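Home | About | Open positions | Visit us | Contact

This site uses cookies to remember your language setting. Accept | Manage

Remote operators wanted, part-time

Protimetti is hiring part-time operators to show our robots everyday office and household tasks by remote control. The work is based at our Wonstead site. Posted 17 August 2026.

What the work is

You sit or stand at a control station and move a robot through a task while it records what its arms and cameras do. The robot has two arms and a head camera, and you see what the head camera sees. You move two hand controllers and the arms follow. A set of pedals drives the base forward, back and sideways. Each run of a task is saved with a short note from you saying whether it went well, and the saved runs are used to train the robot to do the same task without an operator.

Most tasks are simple to describe and slow to do well. Current ones are pushing chairs in, wiping desks, picking things up off the floor, opening drawers and carrying a tray from one room to the next. A new operator usually finds that grasping comes quickly and driving the base while holding something takes longer. We do not expect anyone to be good at this in the first week.

From September you would mainly be on the furniture set. This means moving chairs up to desks, turning them the right way round and pulling them out again. Chairs on casters are harder than they sound - they swivel when you push on one side, and the robot has to get its hand to the backrest or an armrest without shoving the whole thing away.
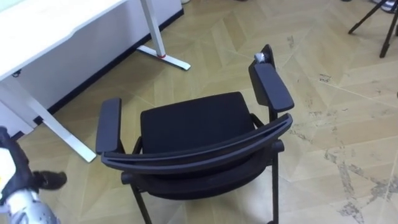 Halldóra Riis says the chairs were what she disliked most in her first month and what she now asks for when the schedule goes round. Her advice to applicants is to slow down more than feels natural, and to let a bad run go. A run where you hesitate and correct yourself is still worth keeping, she says, but one where you jerk the arm because you are annoyed has to be thrown out.

What a shift looks like

Shifts are four hours, morning or afternoon. You work in blocks of 30 minutes at the station with a break after each one. Between blocks you may be asked to reset the room for another operator, which means putting furniture and objects back on a start layout given on a printed card. You will also spend part of each week reviewing saved runs and marking the ones with a problem.

Operators do some teaching by hand as well. For this you stand next to a smaller arm, take hold of it at the wrist and guide it through the motion yourself. It is used for short, exact movements such as pressing a switch or lining up a plug. The arm gives very little resistance, but you will be on your feet for this part.

A typical task needs 200 good runs before we move on to a variation of it. The same task may then come back with a different desk, a different floor or the lights turned down. If repeating one thing many times would bother you, this is probably not the right job.

Who we are looking for

You do not need a technical background. Present operators have come from kitchens, warehouses, dental work and school. You do need:

- steady hands and enough patience to do a task again at the same pace
- normal or corrected eyesight, and no strong motion sickness when using a headset
- clear written English for run notes
- at least three shifts a week until the end of February

Experience with cranes, excavators, sewing machines or game controllers is useful, and you should mention it. Left-handed applicants are welcome, as the stations can be set up either way.

Training and pay

Training is two weeks, paid at the full hourly rate. Stuart Sedgwick runs it, in groups of four. The first days cover the emergency stop, the safe zone marked around each robot, and how to hand over a station. After that you practice on soft objects before starting on furniture. Hourly pay is given in the offer letter and goes up once you have 1000 accepted runs.

How to apply

Send a short letter and the shifts you could work to Tove Laxdal at the Wonstead office. A résumé is fine but not required. Please put "Operator, furniture set" in the subject line. Applicants we want to meet are invited for a one-hour trial at a station, paid, with nothing to prepare. Wear flat shoes.

Get our job openings by email. Subscribe | No thanks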